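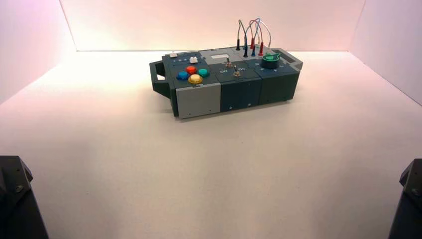
Notes for the second half of the Gamcombe workshop course, 10/27/20

Hello again, everyone, and thank you for staying so late last time to get the wiring finished. These notes cover what we'll be doing between now and the end of November, and I've tried to put down the things I say at the bench and then forget to say to the other half of the room.

## Where we've got to

Both arms are bolted down and both will go to their rest position when asked. The left one still grumbles a little on the way up (I suspect the second joint, and Dorota Mazurek has kindly offered to bring her feeler gauges). From here on we stop waving the arms about in the air and begin asking them to touch things, and that's where the task board comes in.

## The board, and what to try first

Please take the jobs in this order, even if you're itching to get to the cables – I was too, and I lost a whole evening to it.

1. **The coloured push buttons.** Start with the blue one. Come down from straight above, slowly, and stop as soon as the cap moves. Once blue is reliable, do red-orange, teal and yellow, and only then the small white square ones, where there is far less room for error.
2. **The toggle switches.** Push the lever with the side of a closed finger. Gripping it works too, but you'll need the wrist angle just so, and one switch stands close enough to the other that you can easily knock both.
3. **The big knob with the green top.** Grip the green part, turn a little, let go, go back, turn again. Our wrists won't manage a long turn in one go, so write your routine as a loop.
4. **The banana plugs.** Leave these until last. Hold the plug by its sleeve and pull straight up. The cables loop well above the board, so plan your approach from the front or you'll be fishing in spaghetti.

## A word on speed and force

The Altolia controller takes a speed setting from 1 to 255. Keep it at 93 for anything that involves contact. I know 239 looks splendid, and it is perfectly fine for getting home to rest, but at that speed a missed button becomes a shove, and then you've got to measure the board's position all over again.

The grip setting lives in the Tondenier file, near the bottom. Change one value at a time and write the old one in the log!

## For next time

- Run the blue button routine 7 times without touching the settings, and note where each press lands.
- Read the Zawadzka handout on joint limits, at least the first 2 pages.
- Sketch your knob loop on paper before you type any of it.

If your arm stops halfway and won't budge, switch it off at the wall, support the elbow with your hand and come and find me – I'm usually by the kettle.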